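Comparison of Two Grippers for Picking Up Kitchen Items
Project report, Lindham
Submitted 12/10/18

1. Background

The arm in the Lindham teaching lab has been used by project groups for several years, mostly for stacking blocks. Blocks are easy to hold because they have flat parallel sides. Our project looked at items with curved or thin edges, such as bowls, plates and lids, and asked which of the two grippers the lab owns is better suited to them. We also compared two places for the camera.

The two grippers are referred to by the names on their boxes. The Sostier has wide flat pads faced with rubber. The Macapagal has tapered fingers that come to a narrow tip. Both fit the same wrist plate and both are driven from the Dosunier controller, so the arm program did not have to be changed between them except for the finger length.

2. Method

Each gripper made 180 attempts. An attempt counted as a success if the item was lifted clear of the table, held while the arm turned, and put down again without falling. The order of the items was shuffled at the start of each session and the same order was used for both grippers. The controller stopped the attempt if the fingers had not closed after 900 milliseconds.

The first camera position was on a stand beside the table. The second was on the wrist, looking along the fingers. The stand view shows the whole item but loses the rim once the hand comes down over it. The wrist view has the opposite problem - it is very good at the fingertips and tells you little about anything else. 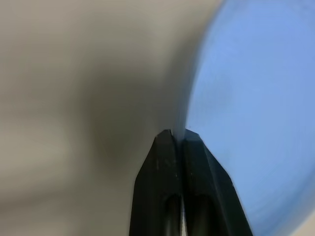
Figure 1. Wrist camera view with the fingertips at the edge of a blue item.

From the wrist we could judge how far the tips were from a rim, provided the rim stood out from what was behind it. Light items on the light table were harder, and we had to lower the exposure for those. Shadow near the fingertips was also a nuisance. The edge finder we wrote first took the dark patch for part of the hand, and we ended up masking out a fixed area for the fingers and raising the threshold for everything else.

3. Results

The Sostier was better on anything with a deep side. It held the mugs and the larger bowls firmly and did not mark them. On plates lying flat it failed nearly every time, as the pads are too thick to get under the rim and simply pushed the plate along.

The Macapagal could get one finger under a rim if the approach was tilted by 11 degrees. Without the tilt it did little better than the Sostier. Its weak point was twisting. A heavy bowl held only at the edge tended to swing when the arm turned, and several were dropped at that stage. Slowing the turn helped, but we only tried this in the last two sessions and those attempts are not in the totals.

With the wrist camera both grippers needed fewer corrections before closing. The stand camera was still needed to find the item in the first place.

4. Problems

The controller gave error 1001 when the gripper cable was pulled tight at full reach. We re-routed the cable with a loop at the elbow and the fault did not come back. Two sessions from before this change were thrown out and repeated in December.

The rubber on the Sostier pads picked up dust and became slippery. We wiped it between sessions, though not between attempts, and this may have affected the later results in each session.

5. Further work

We would like to try thin rubber sleeves on the Macapagal tips to reduce the twisting. The tilt should also be chosen from the height of the rim, as at present it is a fixed number in the program.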